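Introduction to Textiles
Unit 6: Cords, Braids and Laces
Handout for Oct 25, 2022

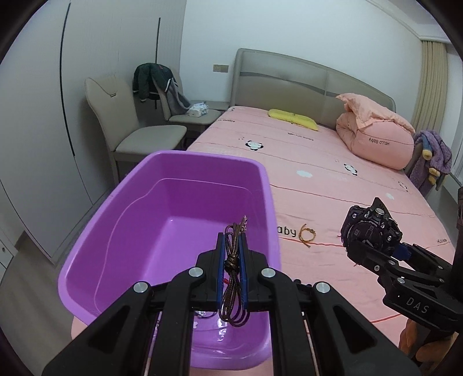
What keeps a cord together when most of the fibers in it are only an inch or so long?

Friction between the fibers keeps it together. When fibers are twisted, a pull along the length of the yarn presses them harder against each other, and the harder they are pressed the less they can slide. A loose bundle of cotton can be pulled apart with two fingers. The same cotton, twisted, has to be broken.

Terms for this unit

Fiber: the smallest unit, natural or manufactured. Short fibers are called staple. Very long ones are called filament. Silk and most synthetics are filament, though synthetics are often cut into staple so they can be spun like cotton.

Yarn: fibers twisted or laid together into a continuous strand.

Ply: yarns twisted together. A two-ply yarn is made of two singles.

Cord: plied yarns twisted together again, or several yarns braided. In shops the word is used loosely for anything thinner than rope.

Lace: in this unit, a cord or flat braid used for fastening. Openwork lace fabric comes in Unit 9.

Direction of twist

Twist is named by the letter whose middle stroke runs the same way as the strands when the yarn is held upright. S-twist slopes down to the right, like the middle of an S. Z-twist slopes down to the left.

In a plied yarn the second twist normally runs opposite to the first. Singles spun Z are plied S. Each single tries to unwind, and as it does so it tightens the ply, so the finished yarn lies fairly still. If both twists go the same way, the yarn is lively and kinks as soon as the tension comes off. Crepe yarns use high twist on purpose for their texture.

Twisted cord and braided cord

Twisted cord is quick to make and easy to splice. It stretches a little more under load than a braid of the same material and it tends to rotate if one end is free. Cut it without securing the end and it opens up.

Braided cord has strands that cross over and under each other on the diagonal. Half travel in one direction and half in the other, so the cord has no overall tendency to turn. Round braids are made over a core or left hollow. Flat braids have a visible edge on each side where the carriers reverse.

The machine used for both kinds of braid is the maypole braider. Bobbins sit on carriers that follow a crossing track, and the finished braid is drawn off at the center. Braid angle depends on how fast the cord is drawn off compared with how fast the carriers move. Slow take-off gives a short, dense, stretchy braid. Fast take-off gives a long, open one that uses less yarn per yard.

Materials

Cotton: soft, takes dye well, grips itself in a knot. Weakens with mildew.

Polyester: strong, low stretch, dries fast. Smooth filament polyester slips in a knot more easily than cotton does.

Nylon: strong and elastic, good abrasion resistance. Loses some strength when wet.

Waxed cotton or waxed polyester: the wax adds grip and sheds water. It also picks up lint and dirt.

Finished ends

A cut end has to be held in some way. The common methods are:

Knotting. Needs no tools, but the end becomes too thick to pass through a small hole.

Whipping. Thin thread wound tightly around the end and tucked under itself.

Heat sealing. Works on nylon and polyester only. Cotton chars.

Tipping. A sleeve of metal or plastic film is fixed over the end. The tip is called an aglet. Metal aglets are crimped from a small strip of sheet. Film aglets are wrapped around the lace and bonded with heat or a solvent such as acetone, then cut through the middle, so that one wrap makes the tips of two laces.

Knots and strength

Any knot weakens a cord. The outer fibers at the bend take more of the load than the inner ones, and the cord usually breaks just where it enters the knot. An overhand knot can cost almost half the breaking strength. When testing a sample, throw out results where the break is at the clamp or at a knot, and note it in the log.

Lab samples

Each bench gets one length from each supplier:

Nundex, round braid with core
Etus, flat braid, hollow
Czerwiński, two-ply twisted cotton
Noliner, waxed twisted cord

For each sample, record twist direction or braid type, number of plies or carriers, how the end behaves when cut, and stretch over 6 inches under the standard weight. Untwist at least 2 inches before deciding on the ply count. The Noliner sample should be warmed in the hand first or the wax will hide the plies.

Reading for next time

Course reader, the chapter on braiding, up to the section on tubular fabrics. The elastic cords section moves to January with the knits.

Lab sheets go in the tray by the door. Label samples on the card, with no tape on the cord itself.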